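Clalura Remote Tower Program: Frequently Asked Questions

What is the Clalura program?
Clalura is a remote air traffic service for small regional aerodromes. Controllers work from a center at Prollden and see the aerodrome on a wall of screens fed by cameras and sensors on site. The first aerodrome to be connected is Grube.

Who provides the service?
The service is provided by Ilta under its existing certificate. The same controllers who held a rating for Grube before the move hold it now, and the same procedures for training and medical checks apply.

Does the service cover the whole day?
Aerodrome control is offered from 6:00 a.m. to 10:00 p.m. local time. Flights outside these hours need prior permission, and the request must reach the duty desk by 4:00 p.m.

How many movements have been handled remotely?
In the trial phase 2,868 movements were handled, of which 2,477 were flown under instrument flight rules or by scheduled operators. The remainder were local training and private flights.

Can one controller handle two aerodromes at once?
No. The present approval covers one aerodrome per controller position. A change would require a new safety case and a further round of consultation with users.

What happens if the video link fails?
Two separate data lines connect the aerodrome with the center. If both are lost, the controller applies the published contingency procedure, arriving traffic is held or diverted, and radio contact is kept through a backup transmitter. This procedure is practiced twice a year.

Do pilots have to do anything differently?
Radio frequencies and call signs are unchanged. Pilots should note that light gun signals are given from the mast north of the apron and no longer from the old tower.

Were airspace users consulted?
Yes. The consultation drew 659 responses. A summary, edited by Carola Haberkorn and Volker Sperling, is available from the program office on request.

Will my comments be published?
Comments are published without names unless the sender has agreed otherwise in writing. Comments from companies and associations are listed under the name of the organization.

Can groups visit the center?
Visits are possible for flying clubs, schools and staff of other service providers. Groups must register in advance, and every visitor needs a valid photo ID. Operational rooms can be viewed from the gallery only.

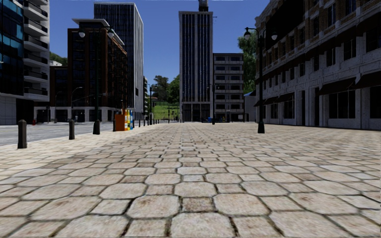

Page last changed: August, program office

Who should I contact?
Questions about procedures and charts should be sent to Ludger Seidel, Operations. Technical questions on cameras, data lines and recording go to Tien-fu Lai. Press requests are handled by Bernd Bauerfeind.

How long are recordings kept?
Video and radio recordings are kept for the period required by law and are then deleted. Recordings linked to an occurrence report are kept until the investigation is closed.

Is there a fee for the user briefing?
The standard briefing is free of charge. Printed copies of the user guide are limited to 100 per organization and can be ordered through the program office.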